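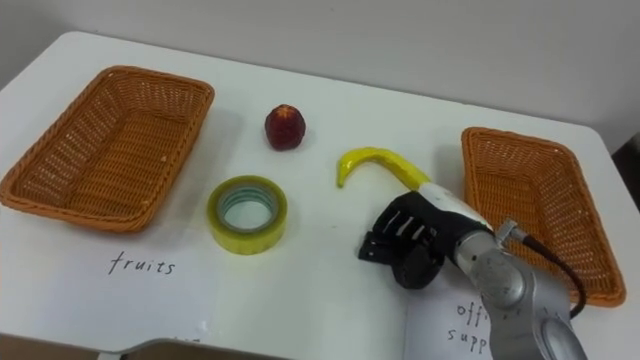 The two-basket rule, one month in

Back in August I said I would try the two-basket rule that everyone in the home organizing world seems to be selling at the moment. You put two baskets on a table, you give each one a handwritten label, and whatever is lying between them has to go into one or the other. Mine say "fruits" and "office supplies." The Lamavetti booklet, which runs to 45 pages, claims this is all a shared table needs. I had my doubts about anything that takes 45 pages to explain two baskets, and I still have most of them.

Let me be fair first. Sorting a banana from a roll of packing tape isn't hard, and it feels good to do it. The table gets clear fast. My best time for the evening round was 2 minutes, and that included finding the cap to a pen. If your problem is that lunch and mail share the same surface, you will see a difference by the end of the first day.

Now the part the booklet skips. A basket with the word "fruits" by it is a clear instruction. "Office supplies" is an invitation. In my first week it took in a phone charger, a birthday candle, a bus pass and a screw that belonged to something. All of these were somebody's idea of a supply. Lamavetti says to "trust the label," but the label wasn't doing any of the deciding.

Then there is the question of wicker. Vundard sells its open trays as the natural choice for both jobs. For apples and bananas I agree, they get some air and you can see what's going soft. For paper clips and thumbtacks an open weave is a poor idea, and I have picked enough of them out of mine with a butter knife to say so. Put the small stuff in a cup or a tin and stand that inside the basket. Matching trays look nice, but I don't think looks should settle it.

I also wonder about the paper labels. A loose sheet lying next to a basket works until someone opens a window or moves the basket to wipe the table. After that you have two trays of the same shape and a guess. Tie the label on, or tape it to the front. You will have the tape handy.

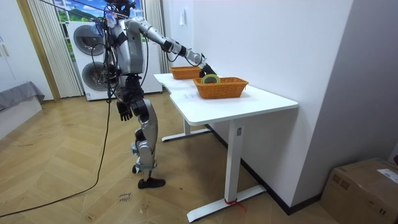 Ngau wrote in to disagree: the loose label is the whole point, because you can change your mind about what a basket is for without peeling anything off, and at Ngau they have switched theirs 10 times since spring with no harm done. I would gently suggest that a basket with 10 jobs in one year is a pile with a rim.

As for the big claim, that the habit sticks by itself, I can only report on my own table. The fruit basket has held up, mostly thanks to hunger. The other one needs emptying every couple of weeks, and the booklet gives that job a single line near the back. The Joltard planner at least sets aside a page for it, though you have to fill it in yourself.

So keep the baskets if you have them, and don't buy new ones for this. A shoebox lid will do for the tape and the stapler. I'm going to give it until the end of the year and change the second label to something narrower, probably "tape and pens."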